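Weekend host wanted for the Onov toy and games library

Come and work the desk with me in Pindasow!
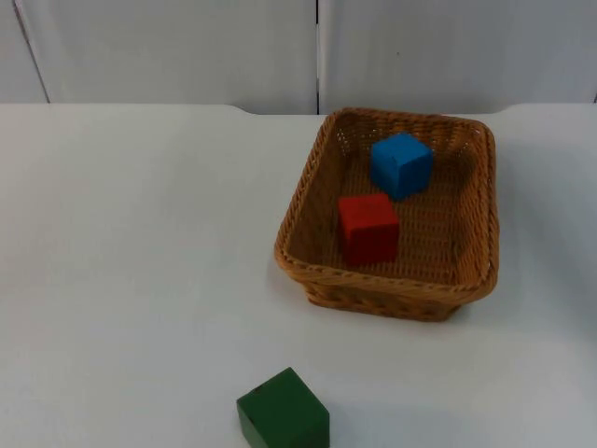 Do you need library experience? None at all – if you can chat to a tired parent and keep a borrowing list straight, I can teach you the rest in a couple of shifts.

I'm Kerubo Mosoti and I've run the toy library since May last year, when it moved into the old shopfront on Nieto Street. We have 167 member families now and 394 things on the shelves, from baby rattles and wooden blocks to board games with rulebooks I still haven't got to the end of. It's a lovely, noisy sort of place and I can't keep doing every weekend by myself.

The job is 16 hours a fortnight, mornings only, paid at the casual rate with super on top. You'd be checking toys in and out, wiping things down (a lot of wiping down), signing up new families and ringing people whose jigsaws are overdue. Some of the ride-ons are heavy, so tell me if lifting is a problem and we'll sort out who does what.

I'd love someone who has a favourite board game and will happily explain it to a nine-year-old. A second language would be handy too, as plenty of our families speak something other than English at home. You'll need a current Working with Children Check before your first shift – you can apply without one and I'll help you with the form.

Parking is awful, by the way. The 374 bus stops across the road and that's how I get in.

To apply, write me a page about yourself and the names of two people I can ring. No need for a fancy resume. Drop it at the desk or post it to Onov Toy Library, Nieto Street, Pindasow, by 30 Sep 2024. Inna Tkachuk and I will be doing the interviews, which are really just a cuppa and a look around the shelves.

If you've got questions first, pop in any morning we're open and ask for me. I'm usually out the back hunting for a missing puzzle piece, so ring the bell!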